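The woman who owns too many phone stands
24/02/2024

Lizeth Villca would like it known that she started with one.

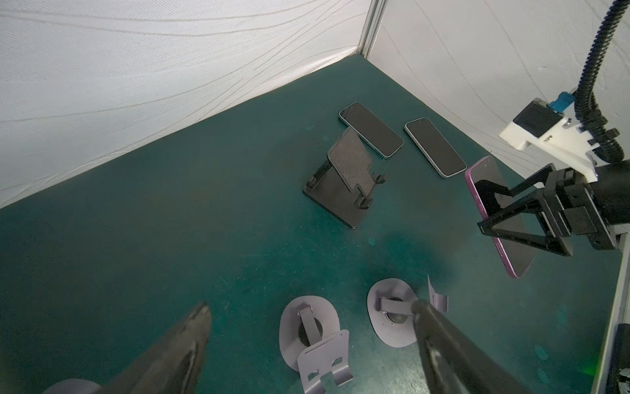
It was black, it folded, and it came free with a desk lamp from a shop in Misudby. "I didn't even want the lamp much," she says. Eight years on she writes the stands column for Jirkside, a newsletter on desk accessories with 793 subscribers, at least two of whom are her brothers.

Her test is simple. The phone goes on, she taps the screen 200 times as if answering an irritating message, and she notes whether anything sags. "Hinges lie," she says. "They're lovely and stiff in the shop. Give them a fortnight of video calls."

She has a soft spot for the folding metal sort with a rounded base, and a lavender finish doesn't put her off. "People say it's frivolous. It's holding up a telephone, how solemn does it need to be?" Small hooks at the bottom ledge are another matter. She likes them until she has to plug in a charger, when she likes them a good deal less.

Her February column compared the Pridura with the Henao and preferred the Henao by a whisker. Both makers wrote in. One was gracious.

I ask where her own phone lives at home. There is a pause of some 10 seconds.

"Against the fruit bowl," she says.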